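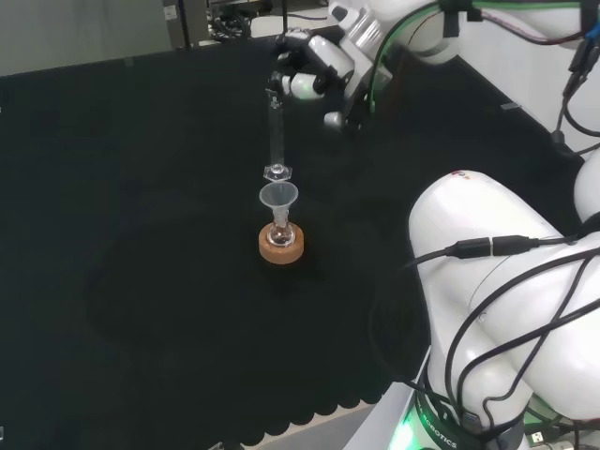
Hi team, reopening this one because the Skuvo quote has come back and it doesn't match what we costed for the Pravthorpe bench, and I'd love to get it sorted before the new budget year kicks off in July! Short version: we asked for two lots of cable management and two grippers' worth of spare fingers, and we've been quoted for one of each. You've got both arms there, one holding the graduated cylinder over the funnel and the other in close on the right with black cables draped all over it, including an inline connector lying across the top of the arm. That second lot of cabling is exactly what I want off the arm and into a proper sleeve, so please don't let anyone trim it from the order as a duplicate.

Status: Reopened
Category: Equipment / purchasing
Site: Pravthorpe
Supplier: Skuvo

What I've tried so far

1. Rang Skuvo and got put through to accounts, who could see the total but not the line items. Fair enough, but not much use to me.

2. Pulled up our original request. It definitely says quantity two against the sleeve kit. The kit is $699 each, so it isn't pocket change and I can see why someone's eyebrows went up.

3. Logged into the supplier portal and found the problem (I think!). If you put both arms under one asset number, the portal merges identical accessories into a single line and drops the quantity back to one. I split the arms into two assets, saved it, and the second sleeve kit popped up again. The spare fingers didn't. Grrr.

4. Deleted the fingers and added them again from scratch. Same result, still a quantity of one.

Other bits for the budget while I've got you

The Flalteck cork rings can go through as ordinary consumables. Please don't tie them to the robot purchase, they were on the capital request last time and it held up the whole thing for weeks over something we could've bought out of petty cash. Same goes for funnels and round-bottomed flasks. I've put $100 against the lot.

I've also asked for $800 for Serrano to come out and do the installation, as I'd rather not be the one rerouting cables around a moving joint. Their callout is separate from the labour, so check which one you're approving.

Update, Thursday, February 2, 2023

Ewurabena Gbeho from purchasing had a look and reckons the fingers are flagged in the portal as one per order, whatever the asset number. Her fix is a second purchase order for the other set. That comes in at $1085 with freight, a fair bit dearer than I'd pencilled in, and I've asked whether they'll ship the two orders together and knock the second freight charge off.

Still open

Þórarinn Hjaltadóttir needs to sign the second order, and I need the revised quote from Skuvo before I send it over. Please leave this ticket open until both purchase order numbers are in the notes. Ta!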